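Week 4 notes: how to write instructions people can follow

Nahuel Saavedra, Forneo evening course in plain writing

Hello again all. These are the notes from week four, tidied up a bit from what I scribbled on the board, plus a few things I ran out of time for. If you missed the session, read this first and then have a go at the task at the end. If you were there, skip to the part on warnings, as I rushed it horribly.

1. Start with who is reading

Last time we looked at letters. A letter gets read sitting down. Instructions get read standing up, with one hand full, by somebody who would much prefer to be getting on with it. I used to write them as if the reader had a cup of tea and a free afternoon, and my first manual (for the Stinden garden shelter, some of you have heard me moan about it) came out at 13 pages. The second version was four. I left out the history of the company, the paragraph thanking you for your purchase and a whole page on how to recognise a bolt.

So before you write a word, jot down what your reader already knows and what they've got in front of them. One line for each is plenty.

2. One step, one action

We did the Flomik bookcase sheet in class. Step three asked you to line up the side panels, insert the pegs, turn the whole thing over and check that it was square. That's four jobs! Half the room lost their place on the second one. When we split it up, the sheet got longer on paper and a good deal quicker to use.

Put the action at the front of the sentence. "Turn the panel over" is better than "The panel should now be turned over", and shorter too. The exception is when something has to be true before you start. "When the glue has set, remove the clamps" needs to be in that order — I once wrote it the other way round and got a very cross letter.

3. Call a thing by one name

At school we were all told not to repeat ourselves. Forget that for now. If it's a bracket in step one, it's a bracket in step nine. Once it turns into a "support" or a "fixing", your reader goes hunting in the box for a part that isn't there.

Pick names by shape or by where the part sits, and keep away from the maker's own words unless they're printed on the part. Susan's group asked about colour. Colour is fine as a second clue, but don't lean on it alone, as plenty of readers can't tell your red from your green and a lot of sheets get printed in black and white anyway. "The V-shaped notch" will survive a bad photocopier. "The darker piece" may not.

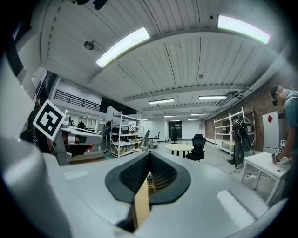
4. Warnings go before the step

This is the bit I rushed. A warning that comes after the step is an apology. Look at the Okoth kettle leaflet in your pack: it tells you to lift the lid, and then in the next line it tells you about the steam. Swap those two lines and you've fixed it.

Keep warnings rare, too. The old leaflet had one on nearly every line, and I'd stopped seeing them by the second column. Save them for things that hurt people or ruin the job for good. Everything else can be a plain step. And say what will happen: "Steam can burn your hand" does more work than "Take care".

5. Numbers and measurements

Give one unit and stick to it. If the tape measure is in millimetres, write 1000 mm and don't switch to one metre two lines later. Don't write a number the reader has no way of checking, either. "Tighten firmly by hand" is more use to most people than a torque figure.

6. Test it on somebody

Hand over the sheet, sit on your hands and keep quiet. That's the whole method. Every time they stop, frown or look at you, put a pencil mark in the margin. Afterwards, fix the marks and try it on a different person (the first one knows too much by then).

Task for next time

Choose a small job you do at home, such as changing a duvet cover or descaling a tap, and write it up in no more than 132 words. Bring two printed copies, one for a partner to follow and one for me. No drawings yet, please! We'll get to those in July, along with labels and captions.

Spare packs are in the tray by the door.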